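Trelier two-arm bench kit: can it tidy a desk yet?

Reviewed by Jinfeng Jiang
1 Nov 2024

I run a small repair counter, and the chore I hate most is clearing the bench at closing time. Adapters go in one bin, loose cords get coiled, boxes go on the shelf. It takes me eight or nine minutes and I do it badly. So when Trelier offered a trial of its two-arm kit, I asked for that job and nothing fancier. No laundry, no dishes. Just put things away.

The kit comes as a pair of arms on a shared base, with software from Virnska that learns a task from examples you guide by hand. Assembly took me most of a day. The printed manual covers the arms well and skips the cable routing almost completely, and I ended up on the phone with support twice. They were polite and they knew the answer both times.

Teaching is slow. I recorded 45 examples of "pick up the box and set it to the side" before the arms would try it alone in a way I was willing to stand near. The first 8 were useless because I kept changing my mind about where the box should end up. Pick one spot and stick with it. The manual should say that on page one.

Once it had learned, boxes went fairly well. A flat box square to the arms is close to a solved problem, and using both grippers makes a real difference on anything too wide for one. Turn the same box a little and the arms hesitate, then usually find it. Blocks are easy if they have space around them. Put one near a cord and the gripper tends to go for both.

Cords are where it falls apart. A power adapter is an easy thing to grab, but then the cord comes along and drags whatever it is wrapped around. I tried teaching it to coil a cord and gave up after two evenings. My old Skundarwood cable winder has a hand crank and does that job in seconds.

I don't think this is only Trelier's problem. I borrowed a single-arm Stankevičius unit in July and it failed on cords in much the same way, only slower.

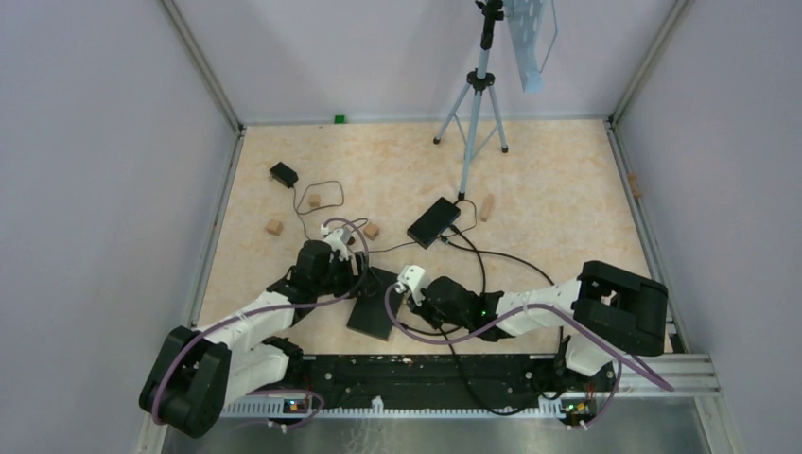
A mixed layout: flat box between the grippers, adapter and cord off to the left, wooden cubes nearby.

A layout like that is an ordinary mess by my standards, and it is past what I would leave the kit alone with. I would let it have the box and the cubes. The adapter I would move myself.

Noise is low enough to talk over. The software crashed three times during the trial, always while saving, and I lost one set of examples. There is no undo when you record a bad one — you have to delete it from a list where every entry has nearly the same name.

At $2,778 the kit costs a lot for something that moves boxes. For a school or a shop that wants to learn how this works, I think the price is fair, and the arms feel solid. For getting the bench cleared at closing time, no. I sent it back and kept my notes. If Virnska gets cords working I would try it again.

Good: sturdy arms, handles boxes well, helpful support
Bad: cords, thin manual, crashes on save
Would I buy it for chores: not this version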